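Last revised 21st February. Replaces the June version, which gave the wrong grit for the second pass.

# Refinishing an oiled tabletop

This procedure covers solid wood tops, or tops with a veneer thick enough to sand, which were previously finished with oil or hardwax oil. It doesn't cover lacquer or polyurethane. Those need stripping first, and the order of work is different.

## Check what is on the surface

Put a few drops of white spirit on an inconspicuous spot, wait two minutes and wipe with a white rag. An oil or wax finish will usually leave some colour on the rag. If the drops sit on the surface and wipe off clean, assume a film finish and stop.

Check the edge as well. If the grain on the face doesn't continue over the edge, the top is veneered. Anything under 0.6 mm shouldn't be machine sanded at all. A printed surface can't be refinished by this method.

## Materials

- Abrasive discs or sheets: P120, P180, P240
- Hand sanding block, cork or firm rubber
- Vacuum with a brush head
- Lint-free cotton cloths
- Hardwax oil, matt or satin
- White spirit
- Nitrile gloves, dust mask (FFP2 or better)
- A metal container with a lid, for used cloths

I use Lorente satin. Aitana Villalobos, who taught me most of this at the Drondley evening class, prefers Claller matt and applies it thinner. Either is fine. Don't mix brands on the same top.

## Preparation

1. Clear the top and remove any hardware that passes through it.
2. Wash with warm water and a little washing-up liquid. Use a wrung-out cloth. Dry straight away.
3. Leave overnight.
4. Wipe with white spirit to lift wax and grease. Allow one hour with the windows open.

Dents can be raised at this stage. Lay a damp cloth over the dent and touch it with the tip of a warm iron for a few seconds. Repeat once the spot has cooled. Cuts across the fibres won't respond and will have to be filled or left.
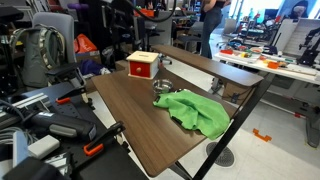
Raising a dent leaves the surrounding grain rough, and the patch will look paler until it has been sanded. Let it dry fully before going further. On oak I allow a full day.

## Sanding

Start at P120 unless the surface is already smooth, in which case P180 is enough. Work along the grain in overlapping strokes. With a random orbital sander, keep the pad flat and let the weight of the machine do the cutting.

Do corners and edges by hand. Rounded corners are the usual place to go wrong: a machine pad tips as it passes over them and cuts a flat. Fold a strip of P180 around the block and follow the curve in short strokes, finishing along the grain.

Vacuum between grits. A stray P120 particle under a P240 disc leaves curled scratches which don't show until the oil goes on.

Stop at P240. A finer surface takes up less oil and the finish wears sooner.

## Oiling

1. Stir the tin; don't shake it.
2. Pour a small amount on the surface and spread it with a cloth or pad.
3. Wait 15 minutes. Dull patches have absorbed the oil and need a little more.
4. Wipe off all excess with a clean cloth. The surface should feel almost dry.
5. Leave for the time stated on the tin, normally 12 to 24 hours.
6. Repeat once. Apply the second coat more thinly than the first.

Coat the underside too if it's bare. A top sealed on one face only may cup.

**Fire risk:** cloths soaked in oil can ignite on their own as they dry. Put them in the metal container, cover with water and close the lid, or lay them flat outdoors in a single layer until hard.

## Curing and care

Light use is possible after two days. Keep water and hot dishes off the surface for two weeks. Clean with a damp cloth and mild soap. Avoid microfibre with spray polish, as silicone residue will interfere with the next coat.

For ring marks, rub the area with a white nylon pad and a few drops of the same oil, then wipe dry after ten minutes. Restum sells the pads singly under part number 213.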